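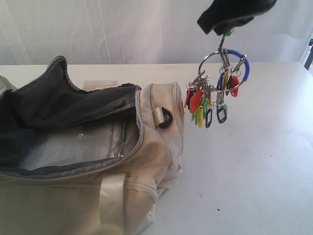 *Duffel and key ring, one of the Tuesday runs.*

I've been using the Tirik recording kit for 3 months now, and I'm still a little giddy about it. It's a two-arm setup you drive by hand to gather demonstrations, and the software that comes with it sorts, trims and labels the episodes as you go. We bought it to teach a policy to handle soft bags: open them, reach in, put things in, close them back up. If you've ever tried that with a scripted arm, you know how much a bag can ruin your afternoon!

## Recording

Setup took me most of a morning, and after that it was mostly fun. Homa Ghasemi had never driven an arm before and was recording usable episodes before lunch. The foot pedal marks the start and end of each try, so your hands stay on the controls, and a second tap flags a bad one without deleting it. I love that flag. The fumbles are worth keeping (we train a small success checker on them), and our old Vulano rig threw them away.

Our count stands at 2744 episodes, with 165 flagged. On a good day two of us taking turns can get through 600, though by then your shoulders will have opinions.

The wrist cameras are what sold me. A zipper is a tiny target on a big floppy thing, and from across the table you can't really tell whether you're pinching the pull or just a fold of cloth next to it.

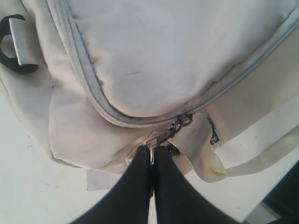
Close up, you steer by the fingertips, and your grabs get tidier within the first hour. The policy seems to like that view too — when Davoud trained once with the wrist feeds and once without, the version without them kept pecking at fabric.

## Things I'd change

- The labeling screen wants one task name per episode. We often do two things in a row, so we end up with names like "keys then zip," and searching for them later is a pain.
- Cable ties. Order more than the kit gives you, and check the slack at the wrists before a long session.
- Exports are slow if you keep every camera at full rate. Nevzat Tokgöz runs them overnight.

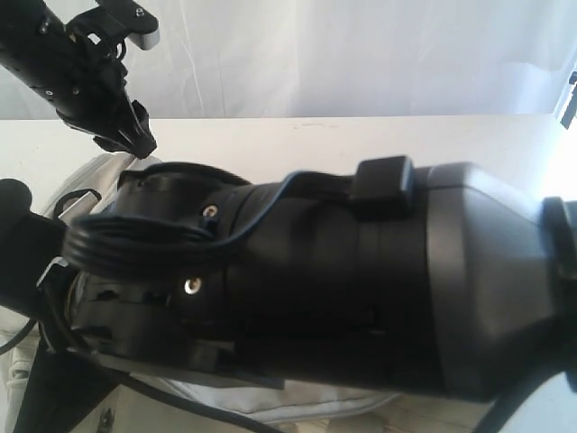

## Would I buy it again?

Yes, and we're saving up for a second one! If you only record hard objects like cups and blocks, the cheaper Stimdale kit will probably do you fine. For bags, straps, zippers and anything else that sags, get the one with the wrist cameras and use a few different bags from the start. We waited too long on that, and our first policy was hopeless with anything but the one it had trained on. Kamran is collecting more from thrift stores this week.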